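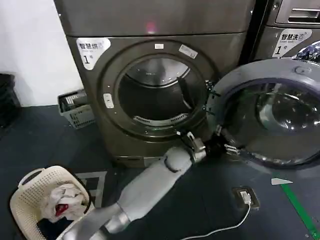 A front-loading washing machine with its round door open. The drum is the shiny metal part inside.

How Does a Washing Machine Clean Clothes?

Selar Children's Museum — Home and Kitchen Gallery
Reading level: ages 7 to 10

A washing machine uses water, soap and movement. Long ago, people rubbed their clothes by hand against stones or ridged boards. A machine does the same work by turning the clothes over and over.

The drum
Clothes go into a round metal container called the drum. The drum is made of stainless steel, a metal that does not rust easily. Many small holes let water flow in and out. As the drum turns, it lifts the clothes and drops them back into the soapy water. Each drop helps to shake the dirt free.

The door
The door of a front-loading machine has a round, curved window. A hinge holds it on one side, and hooks on the other side fit into the lock when the door is shut. A thick ring around the opening helps to keep the water inside. The machine will not begin until the door is locked.

The wash
Most washes have 3 main steps:
Wash — water and soap loosen the dirt.
Rinse — clean water carries the soap away.
Spin — the drum turns very fast and pushes water out through the holes.

Words to know
Drum: the part that holds the clothes.
Hinge: a joint that lets a door swing.
Porthole: a round window, like those on ships.

Staying safe
Never climb into a washing machine or put a pet inside. Ask an adult before touching the door or the buttons. Keep soap packets out of reach of younger children.

Visitors may turn the large model drum by hand at the Pallo Water Table, Station 6. The next page in this series is "How Does a Dryer Work?"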